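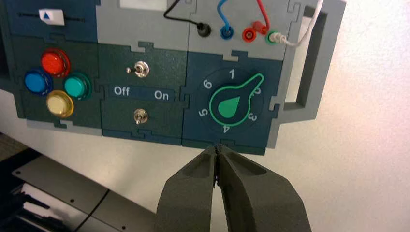

Rekha Pillai
I've been meaning to write about the test bench at work for ages, and as it's Friday and the kettle's on, here goes (1/9). I'm at Rinonine, on the Sedville site, where we check control panels before they go out to customers, and since the spring a good part of the pressing and flicking has been done by an arm. We all learn on the same practice panel, me and the arm both. Red button at the top, blue on the left, yellow at the bottom, then the toggles with Off and On between them, then the green knob that goes round from 1 to 6. I could do it in my sleep, and I think my thumbs sometimes do.
14 likes · 2 comments

2/9 Before all this, a full shift was 253 button checks each, by hand, with a clipboard. You'd go home with a sore thumb and a sort of humming in your head. I won't pretend I miss that part, and I don't know anybody on our bench who does.

3/9 What I do miss is the talking. When your hands are busy and your brain isn't, you chat, and I knew everything about everyone's kitchens and children and bad knees. Now we're at screens reading the arm's results, and reading is a quiet job. We've started taking our tea together properly at half ten to make up for it.
Shared 3 times

4/9 The dial was the hard one, by the way. Buttons it picked up quickly, but a knob left sitting between two numbers is a puzzle. You or I would give it a little nudge and feel it click. It took the people from Uibo nearly 40 visits' worth of tweaking (they were very patient and ate a lot of our biscuits).

5/9 They asked us how we did it, which I thought was decent of them. I'd never had to put it into words before! I stood there turning a knob back and forth saying "well, it goes sort of soft and then it doesn't" and a young man wrote that down quite seriously.

6/9 Jobs, because my sister always asks. Two people moved over to the Dretell order, on repairs, and both wanted to go. Nobody was let go. But we haven't taken on a school leaver this year either, and I do notice that - I came in at that age myself, on buttons.

7/9 Pay went up a bit for those of us trained to set the arm up. I'd have liked it to be a bit more, and I've said so, and I'll say so again in November when we have our reviews.
21 likes · 6 comments

8/9 The odd thing is I still do a panel by hand most mornings before we start, just the one. Partly to have something to compare with, and partly I like the feel of a good switch.

9/9 Anyway, if your place is getting something similar, ask early who'll be trained on it and get the answer in writing. My tea's gone cold. Back on Monday's shift, and I'll try to answer the comments then.
Share · 9 comments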